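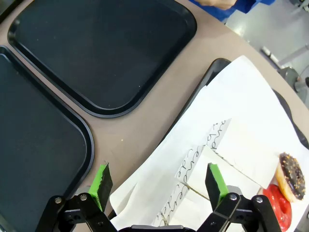
Black trays on the table, one of them under a sheet of paper.

July 20, 2023

I slept badly again because of the heat, and I got up before five. The street was quiet and I did my English reading on the balcony, eleven pages with the dictionary. I still cannot hear the difference between "lose" and "loose" when people speak quickly.

The letter from Wolleck came in the morning mail. They want $178 more for the apartment, beginning with the next lease. I read it three times to be sure I understood the word "adjustment." I wrote down what I pay for everything since March and the sum for food was higher than I expected. Maybe I should stop buying the good coffee, but I do not want to.

At lunch I sat with Ravindran Joseph. He has lived in this city much longer than me and he told me that I can write back and ask for a smaller increase. In my country you would not do such a thing, you pay or you go. He offered to check my grammar. I said yes, and then I was ashamed for the whole afternoon, I do not know why.

After work I took the 401 bus to the river. The water is very low now and children were walking on the stones. I called my mother from the bench. She asked if I eat enough, and she told me a long story about the neighbor's plum tree, which fell over the fence and still gives fruit. We did not speak about the rent.

Wrote the first lines of the letter in the evening. "Dear Sir or Madam" looks too old to me. I will ask Ravindran. I also must return the library book and buy stamps.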